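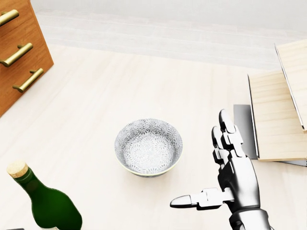

Figure 4.1. Bottle, bowl, cabinet and stand on the simulated table.

4.3 Setting up the bottle and bowl cell (Tutuvov simulator)

1. Load the table scene and wait for all objects to settle. The status light goes green well before they do. Ignore it.
2. Set the joint speed limit to 40. The menu offers 155, and we have yet to see a reason to use it.
3. Move both arms clear of the bowl, then press Zero. 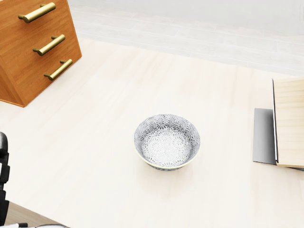

Figure 4.2. Bowl upright and empty, with clear table around it.

Note: "Auto-place" is said to put the bowl in the same spot each time. Check it against your saved layout anyway.

4. Run one slow pour with the right hand and watch the grip from the side view.
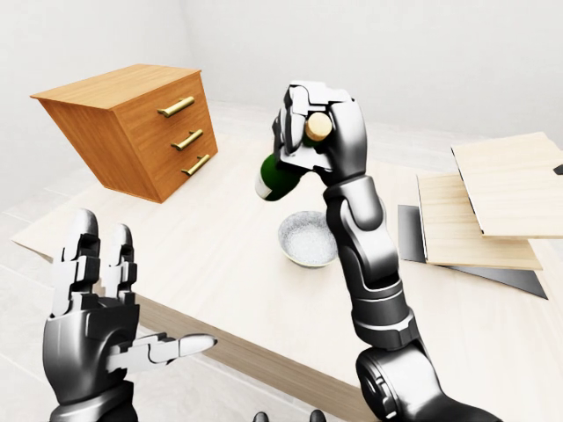 Figure 4.3. Bottle tilted neck down over the bowl, right hand closed on it.

Caution: A "Task complete" message tells you the arm reached its last pose. It says nothing about the grip. If error 194 appears, stop and repeat step 3.

5. Stand the bottle in front of the bowl and open both hands before you save.
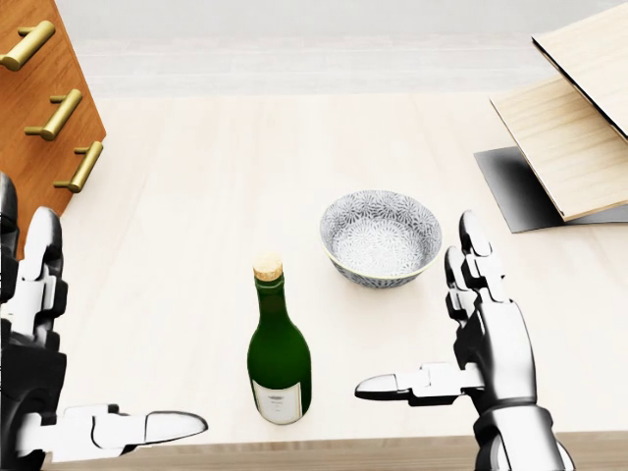
Figure 4.4. Bottle upright, a hand on either side.

Note: Valter Skjelbred at Derkbridge keeps the list of known faults. Send him the log, including runs the software marks as good.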